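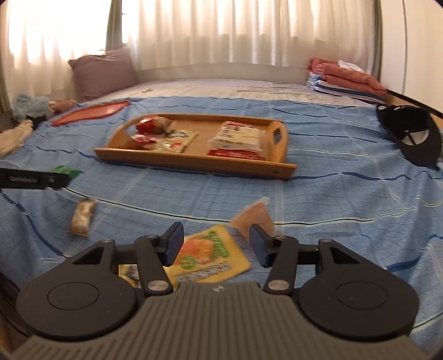
Snack trays are the part of the job I'd have bet money on staying with us forever, and they're the first thing management at Plulmont decided to hand over. Sheets, no. Bathrooms, no (I wish!). Trays. So for the last while my shift has had a chunk in it where I stand by a bed with the Henik hand gripper and pick up packets the way I'd want a machine to pick them up, over and over, so that the machine can learn it from me. You get a yellow packet leaning every which way on a blue checked bedspread, you open the fingers wide, you come in over it, and then you have to get it onto a wooden tray that already has stuff piled at both ends. Try it sometime when you're used to doing it with your own hand while looking at the curtains and thinking about lunch. It's a whole different animal.

Anyway, hi all, I've been reading this list for ages and hardly posting, but Sombat's message got to me and I promised myself I'd answer it properly after my shift. I've left his bits in so you can follow.

On 24/06/2024, Sombat Boonyarit wrote:

> Hello everyone. Our property is looking at the Odero carts for
> next season, plus an arm that is supposed to do the amenity trays
> in a back room before they go up. I run the housekeeping team and
> there are 8 of us. I have sat through the sales talk and I know
> what the cart can lift. What I can't get out of anybody is what
> the day looks like afterward for the people on the floor.

I can tell you what the day looks like for us, with the warning that we're a different kind of place from yours. We're long-stay mostly, people who unpack, people who buy their own chips and leave them on the bed next to ours. Keep that in mind.

The carts came first, back in November. Same ones you're being offered, I think. Mornings got quieter, because the linen is already on the floor when you get there and you're not fighting three other people for the service elevator. I used to get my gossip at that elevator. Now I get it by text, and it's worse gossip. My back is better, I'll say that loud and clear, I used to go home and lie on the kitchen floor and I don't now. The thing you lose is slack. When the cart brings your linen at a set time, somebody upstairs can see that it did, and then they can see how long it was until the next room got marked clean. We had a couple of rough weeks over that. We got it settled that the cart times don't go into anybody's review, and it's on paper with a signature. Get that on paper before the carts show up, Sombat. I mean it. We did it after and it was ten times harder.

> They say the arm will learn from our own staff and that this is
> "a chance for the team to be involved." Has anyone done this? Is
> it real work or is it a thing they do to be polite?

It's real work! It's also really boring work, and I say that as someone who folds washcloths for a living. You hold the gripper, you squeeze, the two fingers close, you put the thing down, you do the next one. The tips have these dark blue pads on the inside and you start having opinions about them very quickly. A box, easy. A puffy bag with air in it, you squeeze too hard and it shoots out sideways like a bar of soap, squeeze too soft and it slides down while you're halfway to the tray. Flat packets lying on cloth are the ones that make me swear. With your hand you'd slip a fingernail under the edge and not even know you'd done it. With the gripper you have to sort of pinch the bedspread up along with it and then let go of the bedspread and keep the packet, and I don't know how I do that either, I just do it now.

We've logged 567 of those sessions between the lot of us. I only know because the Henik software puts the total up on the screen when you sign out and I was the one standing there. A session is short, you clear and reset one tray, so don't picture somebody doing 567 full days of it.

Things I'd tell your team before they start:

Wrist. The gripper isn't heavy but you hold it out from your body and it's your wrist that pays. We started out doing an hour straight and that was dumb. Now it's 4 short turns spread over the shift and you swap hands if you can stand to. I can't, I'm hopeless with my left, but some of the others can.

Let the mess be a mess. The first person from Henik who came out wanted us to start with a bare bed and everything lined up like a store shelf. I said well, that's lovely, but have you been in a room? Guests leave things. Caps, wrappers, clothes, a remote, all of it right there with what you need to pick up. If you only teach it on a neat bed, it's going to be a very smart machine in a room that doesn't exist. To be fair to her she listened, and we do it with the clutter now, and that was probably the first time in this whole business I felt like they wanted what I knew and didn't just want my arm.

And the trays. If yours have the oval holes in the ends for handles, tell them early! Ours do. Corners of packets find those holes. You'd never think about it by hand.

> My worry, since we are being plain on this list, is the hours. Two
> of my people do almost nothing but trays and carts because of
> their knees and shoulders. If that goes to a machine, what do I
> give them?

Okay, so this is the part I went back and rewrote three times.

We had somebody in exactly that spot. Trays and turndown was her light duty, and when they announced the arm she cried in the linen closet, and I'm not going to pretty that up. What ended up happening is that she does most of the gripper sessions, sitting on a stool, and she checks what the arm puts out down in the back room. It does get things wrong. Packets upside down, two of the same thing, once a tray with everything shoved to one end so it tipped when you lifted it. She's good at it and she's kept her hours so far. The "so far" is what bugs me. The sessions will run out. Once the arm has learned what it's going to learn from us, they don't need her on a stool. I asked what happens then and I got a very warm answer with nothing in it.

So what we're pushing for, and we haven't got it yet, is that checking the trays is a named job with its own line on the schedule, and that the people who did the teaching get first pick of it. The folks over at Khamphan apparently have something like it for their laundry line, if anybody from there is still on this list please speak up, I'd love to see the wording.

The other thing is pay for the teaching itself. We got nothing extra at the start. It was "part of normal duties." Well, showing a machine how to do your job was never in my normal duties and I've read mine. After some back and forth we got a small add-on for gripper time, paid by the turn. It's not much. But ask for it on day one, because once you've done it free for 2 months it's hard to explain why it's suddenly worth money.

> Does it at least free people up for other things, the way they
> promise?

Ehh. Yes and no. I do have more time in the rooms, and I like that, I got around to cleaning behind headboards that hadn't been touched since I don't know when. But the rooms per shift crept up by one and then it stayed there, and I'm pretty sure you can guess nobody held a meeting about it. I'd write down your numbers now, what each person does per shift, what the good days and bad days look like, before any of it arrives. If you have no "before" then you can't argue about the "after."

I don't hate it, by the way. I thought I would. There's something kind of nice about finding out how much is in a job everyone thinks is nothing. My kid tried the gripper at the family afternoon and couldn't get a single flat packet off the bed, and I did it first go with him watching, so I've got that to live on for a while.

Sombat, if you want, I'll send you the signed page about the cart times with the names blacked out, just write me off-list. And ask Odero about doorsills. Ours are high on the old side of the building and the carts still stop dead at them and sit there beeping until one of us gives them a shove. They told us it would be fixed in an update. We keep shoving.

More when I know how the scheduling thing comes out. If anyone has tried foam grips or some kind of strap for the wrist, please tell me which ones, mine is sore tonight.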